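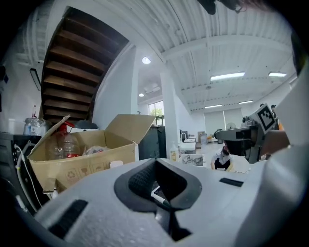
Hand grippers out, cardboard box open, Tuesday

benchrat28
So this is my job now. Before Gatiteck came in I packed bottles — now I hold the gripper all shift. My wrists aren't thrilled, but I like it more than packing!

uvier_nights
We had 28 packers at Uvier. The three still there mostly clear jams.

benchrat28
Ouch. Did they retrain anyone?

grusdale_mo
Disagree with nights. Grusdale moved people over and nobody got cut. I got a raise out of it.

uvier_nights
Good for you. Ask again in June.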